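Rernwood House — residents' meeting, minutes
Upstairs lounge, May, started late (7:20pm)

Present: Dorottya Kozma (chair), Czesław Jakubowski, Manolis Liapis, Shamim Marwat (minutes)
Apologies: Rafail Drakos — on shift, sent notes by text

1. Last minutes
Agreed. One fix, the broken dryer is the Terkari one by the door, not the newer one. Shamim to correct.

2. Laundry and linen
Long item. Clean stuff still piling up in the basement, baskets left on top of the washers for days. Manolis moved a pile twice last week and got blamed for a missing sock both times. Wants it noted that he doesn't have the sock.

Dorottya — new rule from last time was take it up to your room and fold it there, on the bed, not on the basement table. Mostly working. Czesław not convinced, says people carry it up and then sleep next to it. Some discussion of who this was about. Moved on.

Bedding: the spare printed cloths are ok to use as bed covers or to fold on top of. Wash warm, no bleach, the reds run. Dorottya asked for the strawberry one to be kept out of the mixed load after what happened to the pillowcases.

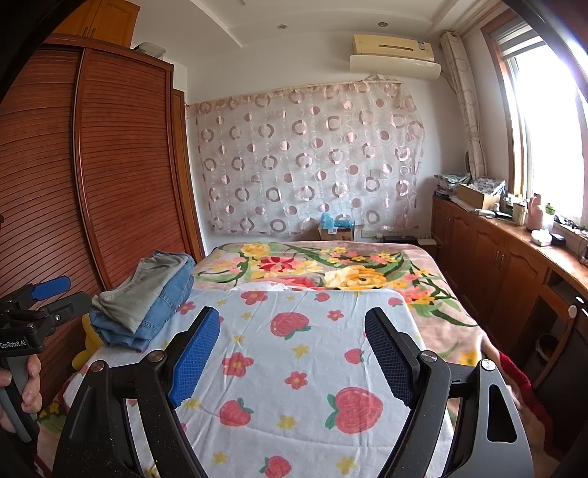 Item 2 — strawberry and flower print cloth, spread out on the bed.

Czesław asked if we could get plain white ones instead and be done with it. No support. Manolis likes the strawberries. Rafail's text also says keep the strawberries.

Agreed:
— clean laundry out of the basement same day
— anything left 3 days goes in the lobby bin, first come
— prints washed separate, cold if in doubt
— fold upstairs

Folding for the share shelf. Shirts and sweaters coming in balled up, takes whoever is on shelf duty an hour to sort. Dorottya wants everything folded the same way so it stacks. Proposed: lay flat, sleeves in, thirds, then half. Manolis rolls his and says rolls take less space. Back and forth on this. Rolls fall off the shelf, it has no lip. Czesław could screw a lip on, has some trim left over from the Talpur job. Until then fold, don't roll. Manolis abstained.

Heavier knits — two people if you can, one each end, get the creases out before you fold. Shamim pointed out that half the wrinkles are from leaving it in the dryer overnite anyway.
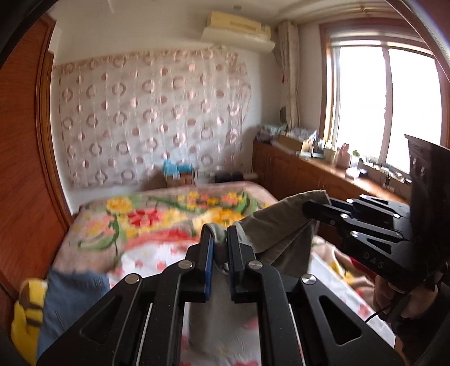 Blankets are a seperate problem. No room on the shelf for them at all. The big flowered ones take up a whole cubby each. Dorottya to ask the office about the hall closet on the second floor, the one next to room 202, currently has a vacuum and a box of nobody-knows. If we get it, blankets go there, labelled by size. If not they stay in people's rooms for the summer.

Detergent: down to the last box. Switch to Skakarau? Czesław says it's cheaper, Shamim says it smells like a bus. Rafail (text) — "whatever is unscented." Shamim to get one small one to try before we buy the large.

3. Dryer
Terkari still down. Repair person came, needs a part, no date. Sign fell off, so someone loaded it again and came back to wet towels. Manolis to put up a new sign with real tape. Drying rack from the storage room can be used in the meantime, please put it BACK.

4. Quiet hours
Washers off by 10pm. Was already the rule. Czesław's room is over the machines, he can tell which cycle it is.

5. Money
Kitty has roughly $20 after light bulbs. Enough for detergent, not for hooks. Hooks wait till next month.

6. AOB
Fridge — label your food. Again.
Lost: gray scarf, a pillowcase, Manolis' phone charger. Found: one glove, 4 socks, none match. On the lobby table till the end of the month.
Rafail asks (text) if the window in the lounge can be fixed so it stays open. Dorottya to add it to the office list with the closet.

Actions
Dorottya — closet, lounge window
Czesław — shelf lip
Manolis — dryer sign
Shamim — fix last minutes, small detergent, type this up

Next meeting June, same time, Rafail to chair if he's off shift. Closed 8:35.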